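Skidero play kitchen with fridge and telephone

Item 603. Sold by Chege, Skevham. Page updated December 2020.

Makers of toy kitchens like to promise hours of quiet. We don't. What we will say is that the Skidero is a decent piece of children's furniture with a good deal on it, and that some of the extras earn their keep better than others.

The fridge has two doors with gold handles. The water dispenser on the lower one is only printed, so no buttons to press there, whatever a child may hope. The shopping list on the upper door has four lines, which is short for any household we know. The gold telephone we thought a gimmick, and we still do - it is also what most children in the shop go to first.

Plates stand in a rack beside the microwave, and four utensils hang over the tiled back.

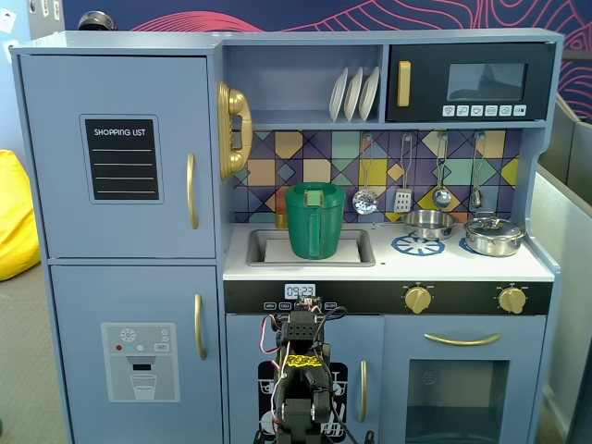
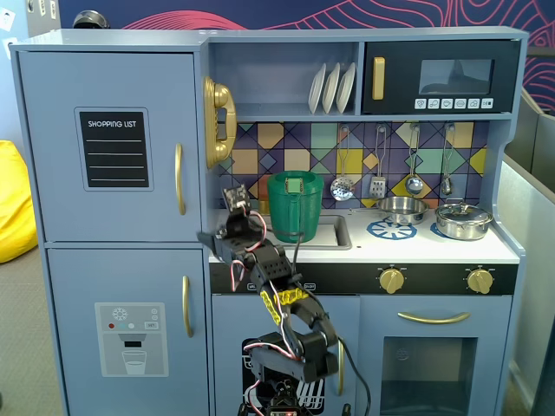
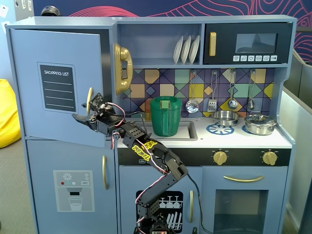 Putting it together takes two adults and most of an evening. The Cukach kitchen we stocked until October was quicker to build, but its doors sagged and we had too many back. We can't yet say how the Skidero hinges will hold up after a few years.

Price: £250. Delivery £20, to the doorstep only. Wipe with a damp cloth and skip the spray cleaners - the printed parts won't thank you for them.

Returns within 20 days, unbuilt and in the box.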